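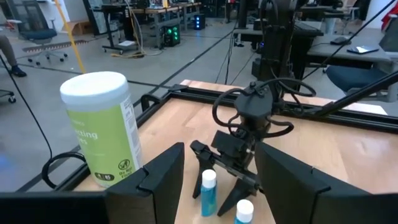 Keeping basketball gear clean at home

My two children play basketball and I play myself in a company team, so there are three gym bags in our hallway from September until May. In the first winter the whole hallway smelled. I have now washed jerseys, shoes, knee pads and balls for 11 seasons, and I have collected what works for us. Some of it I learned from Olga Fuentealba, who looked after the gear at our club in Ememville for a long time, and some of it I learned by ruining things.

Jerseys and shorts

Take them out of the bag the same evening. If you cannot wash them at once, hang them over a chair or a door. A jersey which lies rolled together with a towel until the next practice will keep the smell even after washing.

Turn everything inside out before it goes in the machine. The numbers and names are usually pressed on with heat, and they rub against zippers and against each other. Wash in cold or cool water with a small amount of detergent. Too much detergent stays in the fabric and makes it stiff, and the fabric then takes up sweat badly.

Leave out the fabric softener completely. I used it for two years on my daughter's uniform and wondered why the shirt stuck to her back.

For old smell, soak the clothes for half an hour in a bucket of cool water with one cup of white vinegar, then wash as usual. Never mix vinegar with bleach or with a product which contains bleach. The two together give a dangerous gas.

Do not iron over the numbers. I did this once, with the team photo one hour away.

Shoes

Pull out the insoles after every game and open the laces wide. Crumpled newspaper in the shoe takes the moisture overnight. Change the paper before you go to bed if it feels damp. Keep the shoes away from the radiator, as the glue in the sole does not like the heat and the front of the sole can begin to open.

Soles which slip are mostly only dusty. Wipe them with a damp cloth before you leave home and let them dry. If you wear the shoes outdoors, also on the short way from the car, they bring small stones onto the court and the pattern of the sole wears down sooner. We carry ours in a cotton bag and change in the gym.

White rubber edges become clean with an old toothbrush and a paste of baking soda and a little water. Rinse it off well – the paste leaves a gray film when it dries.

Laces can go in the machine inside a sock with a knot in it.

Balls

There are different kinds of balls and they do not want the same care.

Rubber balls are the easy ones. Lukewarm water, a drop of dish soap, a soft brush for the channels, then dry with a towel.

Composite indoor balls should be wiped with a damp cloth only. Do the channels with a cotton swab. Do not put the ball under running water, because water can go in around the valve.

Leather balls want a dry or nearly dry cloth and nothing more. Gøran Torvik from my team washed his in the kitchen sink with dish soap, and the surface was slippery for the rest of the season.

Disinfecting wipes are practical for handles, water bottles and the outside of a bag, but read the label before you use them on a ball. I keep them away from leather. And they belong in the trash after use, also those small ones that look as if they would go down the toilet without any trouble.

Before pumping, put a drop of glycerin or plain water on the needle. A dry needle can damage the valve, and then the ball loses air every week. To check the pressure without a gauge, let the ball fall from the height of your head. It should come up to somewhere near your waist.

The work place

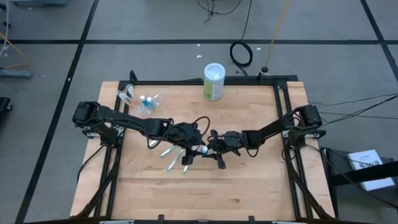

Butcher-block table top, gray floor with black tape lines.

I do all the cleaning of gear in one place, and I recommend this. When it is spread over the kitchen, the bath and the balcony, the brush is always in the wrong room. A firm table at a comfortable height is enough. If the top is of unfinished or oiled wood, put an old towel under wet shoes and dry the surface after you are done. Water which stands over night will leave a dark ring. Light rings can be sanded with fine paper along the grain and oiled again.

What I have within reach:

An old toothbrush and a softer shoe brush
Two cloths, one for soles and one for everything else
White vinegar and baking soda
Ball pump with two needles (one will bend)
Cotton swabs
A needle and strong thread for bag straps

Knee pads and sleeves

Hand wash in a basin with mild detergent. Press the water out, do not twist, as the padding moves inside and never finds the way back. Lay them flat on a rack. They take long to dry, with us often more than a day, so a second pair is a good purchase if you practice three times a week.

Bags and bottles

Empty the bag completely once a month, shake it outside and vacuum the corners. Sprinkle baking soda in the bottom, leave it over night and vacuum again.

Bottles: wash them with hot water and dish soap the same day, if the bottle allows hot water, and store them with the lid off. Take out the rubber ring in the lid when it is possible. Siv Söderlund showed me what was under the ring in mine, and since then I clean it every week.

Off season

Everything must be fully dry before it goes away in May. Let a little air out of the balls and keep them inside the house, not in the garage where it gets cold. Write the size on a piece of tape and put it on each shoe box. In the fall you will see at once which pair is too small.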